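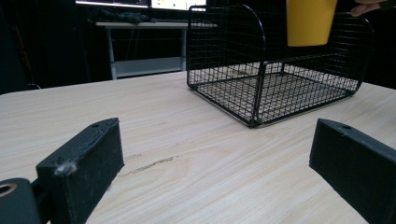 Skimero hand-held demonstration gripper, with the yellow cup over the mesh basket.

Skimero is a two-finger gripper you hold in your own hand, so you can show a robot a job by doing it yourself. You put the cup in the basket. The camera on the tool records you putting the cup in the basket. Do it a great many times, try to stay cheerful, and you have something a policy can be trained on. Nalness users tell us the cheerfulness goes first.

The camera sits behind the fingers and sees what they see, plus whatever else is in the room. You can tidy up beforehand if you like. We gave up on that in January.

The fingers are plain black blocks with a screw hole near each tip. They pick up lint and scuffs in ordinary use and neither does any harm, though a wipe before a long session is neighbourly. Replacement pairs are sold under part number 974.

If you'd sooner teach from a chair, the same fingers bolt to the Turcotte arm and can be driven by remote control from the Trarkness handset. It's slower than using your hand and your coffee stays warmer. Recordings from both go into one file format, so you can mix them – label which is which, or you'll be guessing later.

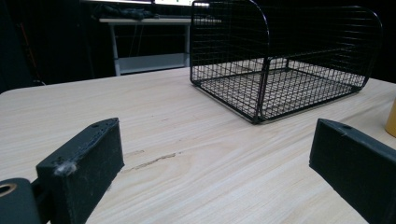
Finger's-eye view of the mesh basket, yellow object at far right.

Wire mesh is a fair test of anyone's patience. The table shows straight through the floor of the basket, and the tall ends are very good at being where your wrist wants to go. Start with your approach from the open long side and leave the fancy angles until the plain ones are working.

In the box: gripper, camera mount, one pair of fingers, USB cable, 4 spare screws. The basket and cup are your own problem.

Storage holds over 2,000 short demonstrations before you need to offload. Battery is charged through the same USB port, and yes, you can record while it charges, if you don't mind the tether.

Orders placed by 9th July ship with the current firmware. Later ones get the new menu, which has moved everything.

© Nalness | Contact sales | Returns | Back to top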